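Brukus returns with a six-part story set on the salt moons

Leobardo Ponce and Johanna Auer are back together for the first new Brukus comic since the Prevel storyline ended 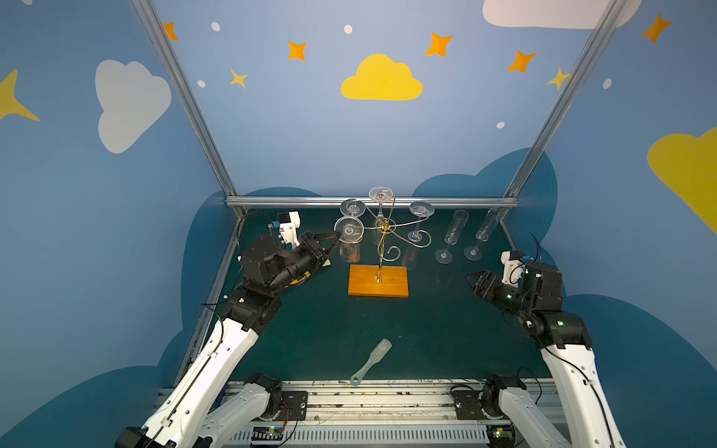

Two robot arms on either side of an upside-down wine glass.

It's happening! Stustell has confirmed that Brukus, the grumpy freight pilot with the worst luck in the outer lanes, will be back in shops in February with a brand new 6-issue series. Writer Leobardo Ponce and artist Johanna Auer are both returning, and so is letterer Evanthia Kokkinos, whose wobbly speech balloons for the ship's computer have been missed by a lot of us.

The new story is called The Pacheco Run and it opens in the year 3131, a few months after Brukus walked away from the siege of Prevel with a cracked helmet and no cargo. He owes money all over the place, his ship is held together with borrowed parts, and the only job going is a passenger run to Pacheco, a cluster of salt moons that the haulage guild has closed to outsiders. His passenger is an elderly mapmaker called Ottoline who won't say why she needs to get there and who keeps correcting his navigation (usually rightly).

Readers of the early issues will remember Pacheco from a throwaway line in the prison break story, where Brukus says he'd sooner eat his boots than go back. Ponce has said in the Stustell newsletter that he had no idea what the line meant when he wrote it, and that letters from readers asking about it kept him awake until he worked it out. So we're finally getting the boots story. I can't wait.

Auer has put three pages of pencils up already and they look wonderful. The salt flats go on for ever, with tiny figures picking their way along rope bridges, and there's a splash page of the guild's harbour that I've now spent far too long looking at. She has given Brukus a beard as well -- expect arguments. Colours are by Rawiri Donnelly, who is new to the series and has gone for a much paler palette than the deep reds and browns of the Prevel books. It suits the moons very well, and the one finished page shows a sunrise that is nearly all pink and grey.

The first issue is double-length, and each of the others will carry a short back-up strip set aboard the ship. Two of those are written by Glenys Foulkes, best known for her radio plays, and one of them is told entirely by the ship's computer during a power cut. Foulkes says she asked for the job after reading the whole run on a very long train journey, and that she had her script in before anyone had told her how many pages she could have. It had to be trimmed by almost half.

There's good news for anyone who has never read a Brukus book, too. Stustell is reprinting the Prevel storyline as a 200-page paperback, due a fortnight before the new series starts, with Auer's cover sketches at the back and the missing page from the third chapter put back where it belongs. Older readers will know all about that missing page! It's the one where Brukus hands over the manifest, and without it his row with the harbourmaster makes very little sense.

As for whether the harbourmaster herself turns up in The Pacheco Run, Ponce isn't saying. She isn't on the first cover, but there's a figure in a long coat at the far end of one of those rope bridges, and the coat does look familiar.

Ponce and Auer will be talking about the series in a live online chat on Saturday at 7pm, with questions taken from readers in the second half. Kokkinos is joining them to show how she letters a page from start to finish. The first issue can be ordered from comic shops now.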